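小机器人的手指，怎么保养？

写给八岁以上的小朋友　文：Theda Heitmann

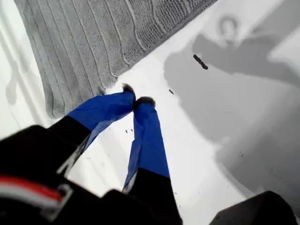 一、先认识两根手指

大家好，我叫Theda，在Plalport工作室里照顾机器人。中文是我长大以后才学的，所以我写得慢，句子也短，请你们耐心读。

我照顾的这台机器人，名字叫Duvell。它学做家里的活儿，比如在浴室里收拾垫子，捡起小脏东西。它没有五根手指，只有两根。两根手指从黑色的“手掌”上伸出来，可以张开，也可以合上。合上的时候，指尖靠得很近，像一个倒过来的字母V。

手指外面包着一层蓝色的“衣服”，颜色非常鲜亮。指尖上还有两块深色的软垫，摸起来毛茸茸的。你伸出自己的手看一看：指尖也有软软的肉，上面有细细的纹路。如果没有这块肉，只有硬骨头，你拿一支铅笔会很难受，铅笔也容易滑走。机器人的指尖垫做的是同一件事。

有小朋友问过我：“机器人也会疼吗？”不会。它的垫子里面没有神经。垫子坏了，它自己不知道，还会继续工作，只是东西越来越抓不住。所以要有人替它看，这个人现在是我。

二、手指为什么会“累”

我们说手指累了，意思是它磨损了。磨损是一个慢慢来的过程。垫子每次碰到东西，都会掉一点点细毛，少到眼睛看不见。一次看不见，十次也看不见，可是到了1000次，毛就变短了，有的地方还会变硬、变光。

你可以想一想自己的橡皮。新橡皮有尖尖的角，用了一个学期，角就圆了。你记不记得是哪一天变圆的？我猜你不记得。垫子也是这样，所以我们不靠记忆，我们靠本子。

在浴室里工作，还有三个特别的麻烦。

第一个麻烦是水。盆底看起来很干净，可是角落里常常留着水珠。软垫喜欢喝水，喝饱了就会变重，抓东西的感觉也不一样了。

第二个麻烦是小脏东西。浴室地面上会有头发、线头、小沙粒，还有鞋底带进来的泥。小沙粒最讨厌。它钻进软垫里，就像石子钻进你的袜子里。机器人合上手指，沙粒夹在中间，垫子就会被磨出一个小坑。

第三个麻烦是有条纹的垫子。很多浴室垫上面有一条一条凸起来的棱，人踩上去不容易滑倒。可是机器人的指尖在棱上走，就像小车开在搓衣板上，一颠一颠的。颠得多了，蓝色外层会起皱。起一点皱没有关系，弯曲的地方本来就会皱。破了才要换。

三、检查的时候，谁先说“停”

检查以前，最重要的一件事是关电源。我的同事Weidong Peng负责电，他教了我一个规矩：关电源的人把钥匙放进自己的口袋，修手指的人开始工作，修好了，再请他把钥匙拿出来。钥匙在口袋里，别人就不能把机器人打开。

小朋友，如果你家里或者学校里有会动的机器，你也要记住：机器开着，手不要伸过去。哪怕它现在一动不动。它可能正在等下一个命令。

电源关了以后，我还要等一会儿，让手臂稳稳地停在支架上。然后我戴上手套，打开台灯，拿出工具盒。盒子里有：

一把软毛刷
一把圆头镊子
两块干净的白布
一卷新的包手指的材料
一对新的指尖垫
一把塑料小铲
检查本和铅笔

四、一步一步来

第一步，看。我把台灯放在旁边，让光斜着照过来。光从正上面照，小坑看不清楚。光斜着照，小坑会有影子，一下子就看到了。你可以在家里试一试：关掉大灯，用手电筒斜着照一张揉过的纸，你会看见很多小山和小谷。

第二步，刷。我用软毛刷轻轻地刷垫子，只往一个方向刷，从手掌那边刷向指尖。来回刷的话，脏东西会被推到更深的地方去。刷下来的东西落在白布上，我会看一看是什么。有沙粒，我就写“沙”。有线头，我就写“线”。

第三步，夹。有的沙粒刷不下来，要用圆头镊子。为什么是圆头的？尖头的镊子容易把毛拔掉。我第一次做的时候用了尖头的，拔掉了一小撮，Weidong看了看，什么都没说，第二天我的盒子里就多了一把圆头的。

第四步，捏。我用两根手指轻轻地捏垫子，左边捏一下，右边捏一下。两边应该一样软。如果一边软一边硬，机器人夹东西的时候，力气就会偏，东西会转到旁边去。

第五步，比。我们有一张硬纸卡，上面画着新手指的样子。我把卡片放在旁边，比一比指尖有没有歪。两根手指合上的时候，两个尖应该走到一起，不应该一个跑到前面，一个落在后面。如果差得很小，我就记下来，下次再看。如果差得很多，就要请Rafia Jadoon来调螺丝。她的耳朵很好，能听出螺丝松没松。

第六步，写。检查本一页有20行，一次检查写一行。写日期，写看到什么，写自己的名字。字要清楚，以后是别人来读的。

五、换一件新衣服

有时候，光清洁不够。我们的规定是，机器人做完50次练习，就检查一次。检查满12次，不管看起来好不好，蓝色外层和指尖垫都换新的。

先脱旧衣服。我从靠近手掌的那一头开始，慢慢地揭。揭得太快，胶会留在手指上，很难擦。如果留下了，就用塑料小铲轻轻地刮，再用白布擦干净。不要用金属的铲子，手指会被划伤。

再穿新衣服。新的材料要拉平，可是不能拉得太紧。太紧了，手指弯的时候它会裂开。太松了，它会滑。怎么样才是刚刚好？Rafia说，像你穿袜子的感觉：脚趾能动，袜子不跑。我觉得她说得很对，就把这句话写在了工具盒的盖子里面。

最后装指尖垫。两块垫子要一起换，不能只换坏的那一块。一块新、一块旧，高度不一样，就像你一只脚穿新鞋，一只脚穿磨平了的旧鞋，走路会歪。垫子贴好以后，用手按住，心里慢慢数到20，再松开。

六、叫醒机器人

都装好了，请Weidong把钥匙拿出来。我们站到黄线后面，他打开电源。机器人先慢慢地张开手指，再慢慢地合上。它要重新知道“完全合上”在哪里。新垫子比旧垫子厚一点，如果不告诉它，它会用太大的力气去夹。

这个过程叫“校准”。你早上换了一双厚底鞋，下楼梯的时候会不会觉得有点奇怪？走几步就好了。你的身体也在校准。

然后我们给它一个小考试。我在浅色的盆底放一小段棉绳，请它捡起来。再放一颗扣子，再放一块折好的毛巾。棉绳最难，又细又软，贴着地面。如果它连一小段棉绳都捡得起来，我就放心了。有时候它捡不起来，我们就关电源，拿钥匙，从第一步重新看。

七、你可以在家里做的小试验

你需要：两支没有削过的铅笔，一点棉布，两根橡皮筋，还有一些小东西，比如米粒、纽扣、纸团。

先用两支铅笔当手指，像用筷子一样，夹一夹纽扣。滑不滑？再用棉布把铅笔的一头包起来，用橡皮筋扎好，再夹一次。有什么不一样？

然后在棉布上滴几滴水，再夹。最后，请你在桌上撒一点点盐，让棉布头在盐上按一按，用手摸一摸，你就知道脏东西是怎么钻进去的了。试验做完，请把桌子擦干净，这也是保养的一部分。

夹纽扣的时候请大人在旁边看着，不要让很小的弟弟妹妹拿到纽扣和米粒。

八、几个新词

磨损：东西用久了，一点一点变薄、变光、变短。

夹爪：机器人的手。有的有两根手指，有的更多。

校准：让机器重新知道自己的位置和大小。

保养：东西还没有坏，就开始照顾它。

如果你做了小试验，可以把你看到的画下来，请老师寄给我们工作室。Nabila Saber会把画贴在门口的墙上，我每天进门的时候都看得到。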